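Was ein Gastvers kostet
Sprechernotizen, Fassung vom 30. August 2025
Vortrag in der Reihe »Kpodo spricht«, Philomena Abubakari

Einstieg, ohne Musik. Das Stück erst nach der zweiten Notiz anspielen, sonst hört mir keiner mehr zu.

Guten Abend. Ich soll über Features im Rap reden, also über Gastverse, und ich bin die Falsche dafür, wenn Sie eine Liebeserklärung erwarten. Ich habe jahrelang Platten besprochen und in dieser Zeit einen Verdacht entwickelt, den ich Ihnen heute unterbreite: Die meisten Gastverse stehen auf dem Album, weil der Name auf die Trackliste sollte. Der Vers selbst kommt dann per Mail.

(Pause. Falls gelacht wird, weiter. Falls nicht, auch weiter.)

Nehmen wir »Delludstead«, das zweite Album von Testamell. 60 Minuten Spielzeit, und auf der Hülle stehen so viele Gäste, dass die Schrift kleiner gesetzt werden musste als der Hinweis auf das Label. Ich habe die Platte im Dezember zum ersten Mal gehört, auf einer Listening-Session, bei der die Telefone eingesammelt wurden. Es gab warmes Bier und einen Mann von der Promotion, der bei jedem Gastvers die Augenbrauen hob. Ich habe mehr auf die Augenbrauen geachtet als auf die Verse. Vielleicht war das der Plan.

Jetzt »Wokville« anspielen, ab dem Ende des zweiten Refrains, bis der Gast fertig ist. Nicht mitnicken.

Was haben wir gehört? Der Beat ist gut, da gibt es wenig zu meckern: eine Orgel, ein schleppendes Schlagzeug, ein Bass, der immer einen Moment zu spät kommt. Testamell erzählt zwei Strophen lang von der Siedlung, in der er aufgewachsen ist, vom Kiosk, vom Bruder, vom kaputten Aufzug. Dann kommt der Gast und rappt über seine Uhr. Kein Wort von der Siedlung. Er kannte den Text vermutlich nicht, und wenn doch, war er ihm egal.

Die Verteidigung kenne ich. Sie lautet: Der Bruch ist gewollt. Oben die Armut, unten die Uhr, und dazwischen soll der Hörer selber denken. So stand es in mehreren Kritiken, und ich hätte gern einmal eine Quelle dafür gesehen. Im Begleittext zur Platte steht nichts davon. Im einzigen langen Gespräch, das Testamell zu dem Album geführt hat, sagt er über den Vers, er sei »hart«. Mehr hat er nicht gesagt. Ich finde, da wird einem Musiker von seinen Fans ein Konzept hinterhergetragen, das er nie bestellt hat.

Hier die Folie mit der Trackliste. Kurz stehen lassen.

Dann die Sache mit den Zahlen. Das Label hat verbreitet, es habe für das Album 174 Spuren Gesang gegeben, aus denen ausgewählt worden sei. Die Zahl wird seitdem überall abgeschrieben, auch von Leuten, die es besser wissen müssten. Was ist eine Spur? Jede gedoppelte Zeile, jedes »Yeah« am Rand? Wer schon einmal in einem Studio gesessen hat, weiß, dass man mit einem einzigen fleißigen Nachmittag auf 100 Spuren kommt, ohne dass ein brauchbarer Satz dabei wäre. Die Zahl klingt nach Mühe, deshalb wird sie erzählt.

Einschub, nur wenn Zeit ist: die Geschichte mit dem geleakten Demo. Auf dem Demo von »Wokville« fehlt der Gast noch, an seiner Stelle steht eine dritte Strophe von Testamell. Sie ist holprig, ein Reim ist schlicht falsch, und sie ist besser als alles, was am Ende dort gelandet ist. Er erzählt darin, wie er mit dem ersten Vorschuss zurückkommt und der Aufzug repariert ist. Er ärgert sich darüber! Das ist eine merkwürdige, kleinliche, sehr menschliche Regung, und man hat sie gestrichen, damit jemand Bekanntes über eine Uhr reden kann. Bitte fragen Sie mich hinterher nicht, woher man das Demo bekommt.

Gegenargument, fair bleiben. Khanyisile Ngcobo hat mir nach meinem letzten Vortrag geschrieben, ich würde Rap behandeln wie Literatur mit Begleitung. Ein Gastvers sei eine soziale Geste: Man lädt jemanden ein, man zeigt, zu wem man gehört, und der Inhalt sei dabei zweitrangig. Eine Hochzeitsrede müsse schließlich auch nicht zum Menü passen. Der Vergleich ist hübsch. Nur dauert die Hochzeitsrede auf dieser Platte vier Lieder am Stück, und das Brautpaar kommt kaum zu Wort.

Ein bisschen recht hat sie trotzdem. Es gibt Gastverse, die ohne jeden Bezug zum Stück funktionieren, einfach durch die Stimme. Auf »Kein Netz«, fast am Schluss der Platte, kommt eine Rapperin für acht Takte herein, flüstert mehr, als dass sie rappt, und ist wieder weg. Ich verstehe bis heute die Hälfte nicht. Den Text habe ich nirgends gefunden, auf den einschlägigen Seiten stehen drei Versionen, die sich widersprechen. Diese acht Takte würde ich gegen den gesamten Rest der Gästeliste tauschen.

(Stück anspielen, leise anfangen. Die Anlage in Kpodo ist oben herum scharf.)

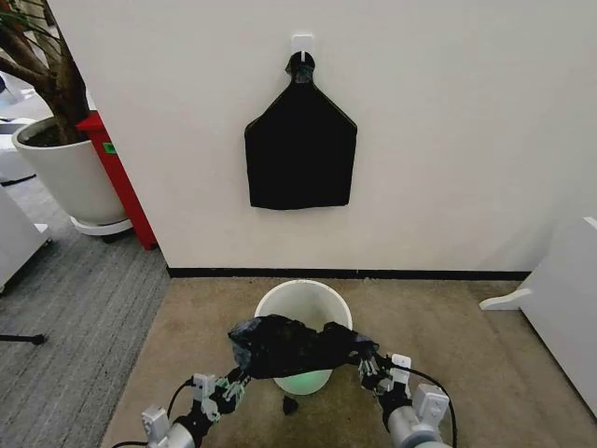
Ich bleibe also bei meinem Verdacht, aber mit einer Ausnahme, und die Ausnahme stört mich. Wenn acht geflüsterte Takte reichen, dann liegt es offenbar weder an der Länge noch am Thema. Dann müsste ich erklären, woran es liegt, und das kann ich nur halb. Ich vermute, man hört, ob jemand im selben Raum war. Beweisen lässt sich das nicht. Ich habe mich bei der Frage schon blamiert und einen Vers für gemeinsam aufgenommen gehalten, der in zwei verschiedenen Ländern entstanden ist.

Noch etwas zu den Credits. Bei »Kein Netz« wird die Rapperin auf der Hülle gar nicht genannt, nur im Heft, in der letzten Zeile, hinter dem Mastering. Man kann das als Bescheidenheit verkaufen, und es ist auch so verkauft worden. Ich halte es für wahrscheinlicher, dass ihr Name keine Streams gebracht hätte. Der Mann mit der Uhr steht auf dem Aufkleber.

Frage ans Publikum, falls es zäh wird: Welchen Gastvers können Sie auswendig? Und wissen Sie noch, worum es im restlichen Lied ging? Bei mir fällt die Antwort auf die zweite Frage meistens schlecht aus, und das spricht leider eher für Frau Ngcobo als für mich.

Bei Nachfragen zum dritten Album: Ich habe es nicht gehört. Angekündigt ist es ganz ohne Gäste, was mich ebenfalls misstrauisch macht, denn auch das lässt sich auf einen Aufkleber drucken.

Zum Ausklang das Demo nicht spielen, auch wenn jemand bittet. Stattdessen noch einmal »Kein Netz«, diesmal ganz, und das Saallicht erst nach dem letzten Ton.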